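장식용 쿠션

장식용 쿠션은 침대나 소파 위에 놓아 등을 받치거나 실내를 꾸미는 데 쓰는 침구류 소품이다. 머리를 받치는 수면용 베개와 구분되나, 가정에서는 두 용도가 겹치는 경우가 많다. 겉감과 충전재로 구성되며, 겉감을 벗길 수 있는 분리형과 벗길 수 없는 일체형으로 나뉜다.

표면 장식

장식 방식은 크게 자수와 날염으로 나뉜다. 자수는 실의 두께만큼 문양이 도드라지며, 글자를 넣을 때는 바탕과 명도 차이가 큰 실을 쓰는 것이 일반적이다. 털이 있는 원단에서는 가는 획이 털에 묻히기 쉬우므로 획을 굵게 잡고 자간을 넓힌다.

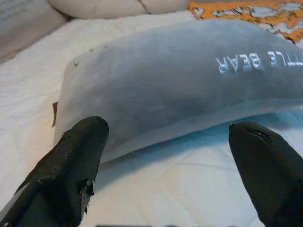 회색 봉제 쿠션의 흰색 영문 자수

날염은 넓은 면적에 복잡한 무늬를 넣기에 적합하다. 아칸서스 잎과 소용돌이 곡선을 조합한 바로크풍 문양이 대표적이며, 영문 문구를 함께 배치하기도 한다. 원단의 결이 유지되어 촉감 변화가 적은 반면, 반복 세탁 시 색이 옅어질 수 있다.

형태와 충전재

정사각형, 직사각형, 원통형 외에 동물이나 사물을 본뜬 봉제형이 있다. 충전재로는 폴리에스터 솜이 널리 쓰이고, 깃털과 라텍스 조각도 사용된다. 분리형은 속통을 커버보다 약간 크게 넣어야 모서리가 꺼지지 않는다.

배치

침대에서는 큰 쿠션을 등판 쪽에 기대어 세우고 작은 것을 그 앞에 겹쳐 놓는 방식이 기본이다. 무늬가 큰 쿠션 앞에는 단색 쿠션을 두어 문양이 서로 충돌하지 않게 한다. 오틸리 코플러(Ottilie Kofler)는 이를 '전후 배치'라 부르고, 좌우 대칭으로 늘어놓는 '병렬 배치'와 구별하였다.

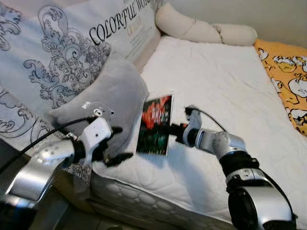 바로크풍 문양 쿠션 앞에 회색 봉제 베개를 둔 전후 배치

관리

자수 제품은 뒤집어서 세탁망에 넣고 중성세제로 세탁한다. 털이 있는 원단은 고온 건조 시 털이 눌리거나 엉킬 수 있어 그늘에서 말린 뒤 결을 따라 빗질한다. 일체형은 속까지 마르는 데 시간이 걸리므로 건조 중 여러 차례 뒤집어 준다.

같이 보기

베개
침대보
봉제 인형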